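Marking out the spare room floor

The spare room has been a dumping ground since we moved in. In June I finally decided how it should be laid out, and before carrying any furniture up the stairs I marked the plan on the carpet with yellow tape. I had moved a full bookcase twice in the last house and did not want to do that again.

The main piece going in is a secondhand Jerireck desk, 94 inches long, which a previous owner had used for cutting fabric. It is a good desk but it does not fit in many places. I measured the wall, wrote the number down, lost the paper and measured again.

I started with the corner where the desk will end. Two lines of tape meet there, and everything else gets measured from that point. If the corner is off, the far end of the desk runs into the closet door.
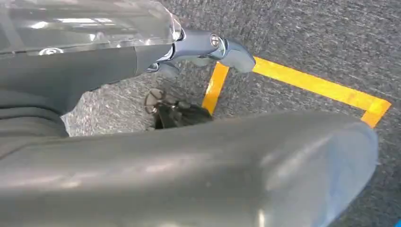
Carpet is harder to tape than a wood floor. The tape wants to follow the pile, so a line that looks fine from standing height can wander when you get down next to it. I put down a short piece, pressed it with my thumb, then checked it against the wall before adding the next one. I also vacuumed first. My first try was on carpet I hadn't vacuumed, and the ends were curling by dinner.

Gray carpet would not have been my choice, but yellow shows up well on it, even in the evening with only the ceiling light on.

Ashley Horrocks, my neighbor, came over to look and asked where the chair was going to go. I had left 4 feet behind the desk for it, but I hadn't thought about the closet door swinging into the same space. We stood there opening and closing the door for a while. The desk is now moving a little closer to the window.

The Schmieder shelves are still in the garage. They will probably go on the short wall, though I haven't taped that part yet. I want to leave the lines down for a week and walk through the room a few times before I bring anything up. The desk comes apart into two sections, and I still need to find the bolts.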